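Vemari bin-picking cell, maintenance thread. Mostly for whoever takes it over in January, but also because I got two messages asking how we route the hose.

1/ The cell is a KUKA arm over a grey metal bin on a wooden table. The bin is held by spring clamps on the rim. We tried bolting it at Celtolau and regretted it every time a bin had to be swapped.

2/ Position comes from blue tape on the tabletop. If the bin gets knocked, put it back to the tape first and only then look at the calibration. Most "calibration faults" logged so far were a bin 3 mm out.

3/ Hose and cables run along the outside of the arm and loop at the wrist. The loop needs slack for the full wrist rotation in both directions. Too short and it pulls on the connector, too long and it catches the rim on a deep pick.

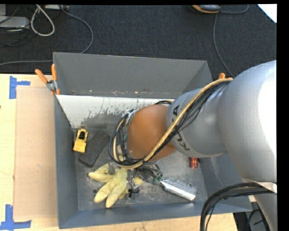 4/ Check the slack by jogging the last axis to each limit at 10 per cent speed with the arm low in the bin. Doing it at the home position tells you very little.

5/ The cables on the lower arm are a separate matter. They are allowed to rest on the near wall of the bin but must not be dragged along it. Look for flattened or shiny patches on the jacket. I replaced one in the spring that had worn through to the braid.

6/ Gripper: fingertips come off with two screws. Clean the pads every 600 picks, or sooner if there has been cloth in the bin. Gloves shed fibres and the fibres end up in the finger joint – tweezers, then a dry brush. No solvent on the pads.

7/ The Imrie pads last longer than the Dedent ones but slip on smooth metal handles. We are back on Dedent for mixed bins. Write the changeover in the log with the pick count, please. There are 25 changes in there with no count and they are useless.

8/ Bin floor: scuffs are fine. Flaking paint along the bottom of the walls is less fine, as the depth camera sees the bright patches as an edge. Mask the lower part of the wall in software before you reach for the paint.

9/ After any work on the wrist, re-teach the tool centre point. Swapping pads counts as work on the wrist. So does moving a cable bracket, if the bracket shares a screw with the flange.

10/ Restart order is controller, gripper, camera. The other way round the gripper comes up with the wrong zero and closes short. No alarm is raised, you only get missed picks.

11/ Log template updated October 25, 2024. Old sheets are in the drawer under the controller. Spare clamps are in there too.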